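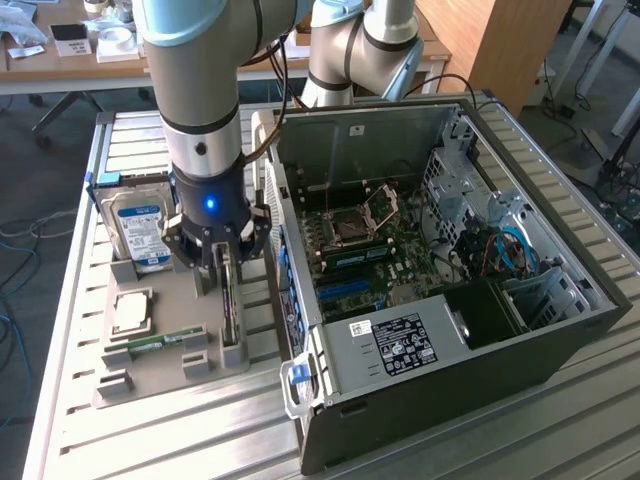
Workshop tips: recording PC assembly examples with two arms

These notes cover the desktop build task at the Fitau bench, where demonstrations are recorded for the Kunositz policy. They assume you can already drive both arms and start a recording. Last revised 23 May 2024.

Before the first episode

Lay the tower on its side with the side panel off and the power supply toward you. Put the parts tray to the left of the case. Check that the arm cables have slack at full reach, and move the arms through the whole task once without parts.

Open the CPU socket by hand and leave the bracket up. Opening it is a separate task with its own recordings, and mixing the two makes both harder to label.

Loading the tray

Stand one memory module upright in the slotted holder and lay the spare in the horizontal slot. The processor goes in the shallow square pocket. The hard drive stands on edge at the back of the tray.

Press every part down to its stop. A module that sits a little high teaches the model a grasp height that will be wrong for the next operator.

Grasping memory

Come down vertically with the fingers open and straddle the holder before closing. Close slowly, pause for a count of two, then lift. The pause gives the labeling script a clean boundary between grasp and lift – without it, Jedov splits the episode in the wrong place and somebody has to fix it by hand.

Keep the fingers off the gold contacts. If you touch them, finish the episode, tag it "contact" and wipe the module before reloading.

How much variation

Shift the case a few millimeters between episodes and turn it slightly every tenth one. Leave the tray where it is. We tried moving both in January and lost 151 episodes to missed grasps.

One session is 40 episodes. Quality drops after that, mostly in the insertion step, so change operators or take a break. The current set holds over 660 usable episodes.

Failed attempts

Do not delete them. A slip followed by a recovery is worth keeping if the recovery is smooth; tag it "recovered". Discard an episode only when a part leaves the table or the arm faults.

Storage and questions

Upload at the end of each session to the Maes share, one folder per operator. Write the tray revision in the session notes. Problems with tags or missing folders go to Khairul Hutapea.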